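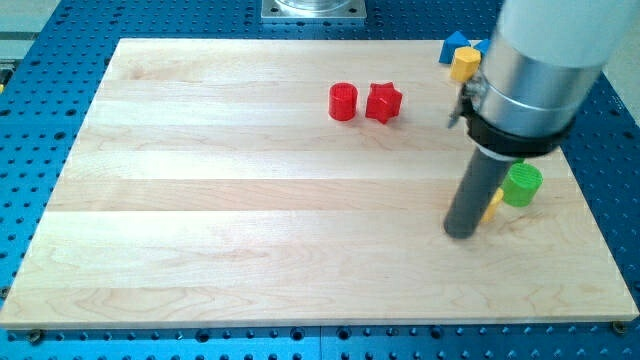
The block thread — a maple board, a shape sorter with no lid, and me

Young-sook Maeng
April
3 min read

1/ OK so several of you asked about the blocks after my last post and I promised a thread. Get a coffee. I have opinions about blocks now, apparently.

2/ They're the loose pieces from a shape sorter I picked up at the Gedness swap. No box, no lid, just a bread bag full of shapes for 5 dollars. I love them so much!

3/ My favorite is the red cylinder, the one standing next to the star. It has these fine ridges running up and down the side, like the edge of a coin. My niece runs her thumbnail over them to make a zippy noise (over and over and over).

4/ The star is a proper chunky star, five points, flat faces, and nearly as tall as the cylinder. Stand it up like a cookie cutter and you can trace around it. We've made so many paper stars. There's one taped to my fridge and one in my tax folder.

5/ Blue triangle and yellow hexagon always end up together in the back corner. Yellow hexagon is the best base for a tower, I will not be debating this. Masaru Hirano has already tried in my replies.

6/ Now the board, which is what most of you were asking about! It's maple, long planks glued edge to edge, pale with a bit of pink in the grain. There are some darker swirls on the lower half that I'd happily look at all day.

7/ I got it from the offcuts rack at Marelent. Sanded it one evening while listening to a podcast about lighthouses, then went over it again the next morning in daylight and found every spot I'd missed. Check your sanding in daylight, folks.

8/ Two screws, one near each bottom corner, hold it down on the blue metal plate with all the threaded holes. Before that it used to slide whenever anyone leaned on it, and there went the tower.

9/ Someone asked about finish. None yet. I have half a can of Grosuline wax in the cupboard but I'm scared it'll turn the pale bits yellow. If you've used it on maple please send pictures — good or bad, I can take it.

10/ For washing the blocks I do warm water, a drop of dish soap, an old toothbrush for the ridges, then onto a towel for 35 minutes or however long lunch takes. I don't soak them.

11/ Still hunting for a wooden tray so they can stop living in the bread bag. Masaru says he saw one at Riis, next to the lamps. Going Saturday-ish if the bus behaves. Will report back!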